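Features | Sound and Hearing

December issue
Words: Nadja Ammann

Print this article
E-mail this article

Why the office headset sounds the way it does

The voice band used by the old telephone network stopped a little above three kilohertz. Most of the energy in vowels sits below that limit, and most of the energy in an "s" or an "f" sits above it. For decades callers spelt out their surnames letter by letter as a result. Wider speech codecs have removed the limit on many calls, yet complaints about tiring audio have not gone away.

Folasade Igwe, an acoustician at Asfaw, has spent two years measuring what happens to speech between the talker's mouth and the listener's ear. Her test set covers 257 short recordings, each played through a chain of microphone, codec, network and headphone. She alters one link at a time and leaves the rest alone.

The largest losses, she found, came from the room. A bare meeting room reflects sound from its hard walls and smears each syllable into the next. Noise reduction software then treats part of the reflected speech as noise and removes it, along with some of the direct sound.

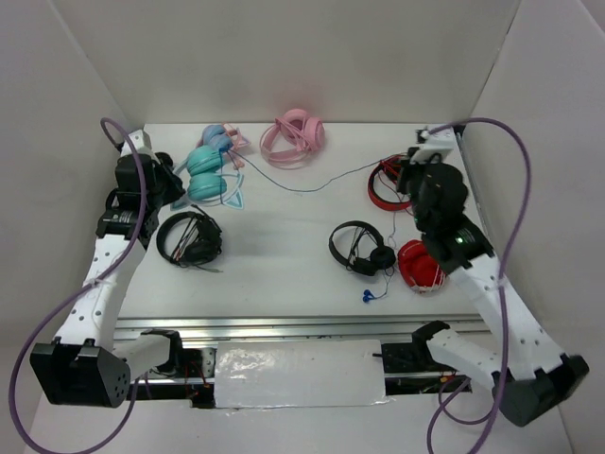

Fit comes second. A closed ear cup depends on an even seal around the ear. Spectacle arms, hair and worn cushions all open small leaks, and low frequencies escape through them first. In one series Igwe recorded a fall of 11 decibels at the bottom of the range when the cushion was lifted slightly by a spectacle arm. Listeners made up for it by raising the volume, and so raised everything else as well.

In-ear types have the same weakness in a different place. The seal depends on the tip, and most people use whichever size was fitted in the box. Kedir Gashaw, who runs the listening panel, asked 87 people to try every tip supplied. Around 21 of them changed size for one ear only, the two ear canals being different. 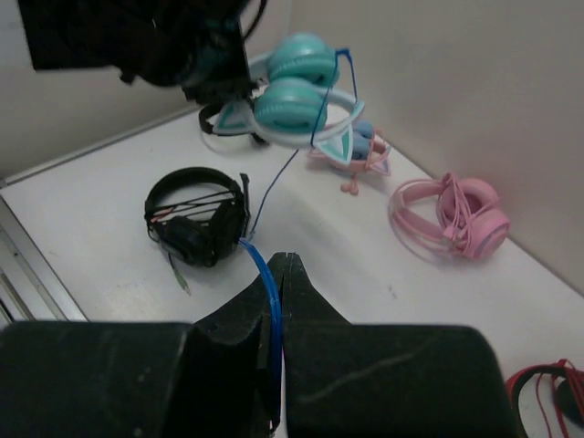 From the Hearing and Speech Desk, Bresau

Sidetone is less well known. It is the small amount of the user's own voice fed back into the ear cup. Without it, closed headphones make the wearer sound muffled to themselves, and they speak up. With too much, they drop their voice and the far end asks them to repeat. The delay matters more than the level. Raphaël Bodin at Werkport sets it below five milliseconds wherever the hardware allows, and switches sidetone off entirely on wireless links that cannot meet the figure.

"A late copy of your own voice is worse than none," he says. "People slow down and start to stumble."

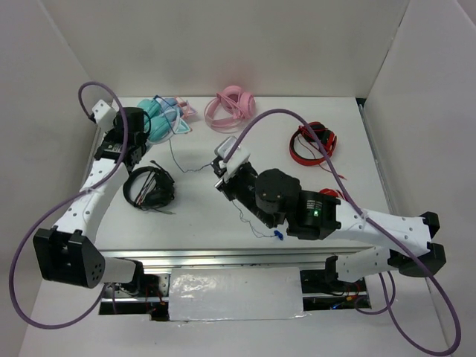 Cable noise is a smaller matter, but it is easily cured. A lead rubbing on a collar passes vibration up to the cup, where it is heard as a low rustle. A clip fixed at chest height stops most of it.

The panel's next series, under the name Flimus, will look at long calls. Bereket Abdella is preparing the material, which consists of two-hour sessions with a comprehension test every twenty minutes. Half the listeners will use the full speech band and half the old telephone band, at matched loudness. Results are expected once both groups have completed four sessions.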